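Small cordless screwdriver for furniture, is 3.6V enough?

radalitz_63
Hello all. I moved to Gralville in December and I have many flat boxes of furniture to put together. My wrist hurts after one shelf. I want to buy a small screwdriver with battery, not a big drill. My pictures first, my question after. 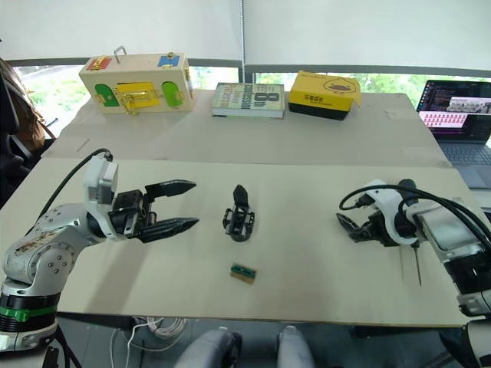
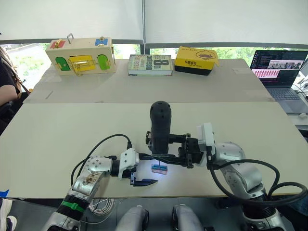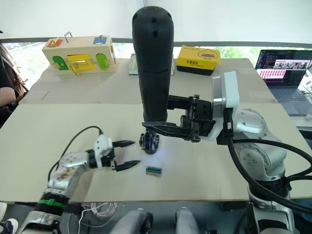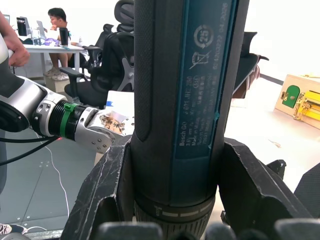 My question is about power and the clutch. The wardrobe I bought has 63 screws, and most of them go into soft board where it is easy to turn too much. The Bosch GO in the last picture has 3.6V written on its label, and the collar has small numbers with stripes. Is such a tool strong enough for long screws, or should I pay more for 12V?

tallowbench
For flat boxes 3.6V is plenty. Start at a low number on the collar and go up only if the screw stops too early. Finish the last turn by hand.

Somboon
I do not agree with plenty. Mine was fine with short screws, but it gave up on the long ones in the bed frame. I changed to a 12V Arnix and I am happy.

tallowbench
Did you drill a small hole first? It makes a big difference in hard wood.

Somboon
No, I did not. But the instructions did not ask for it either.

radalitz_63
Thank you both. The bed is already finished, so I have only the wardrobe and one desk. I think I will take the small one and make holes where the wood is hard.

quietlathe
Please buy good bits too. The cheap set of 16 I had went round at the tips before my desk was done.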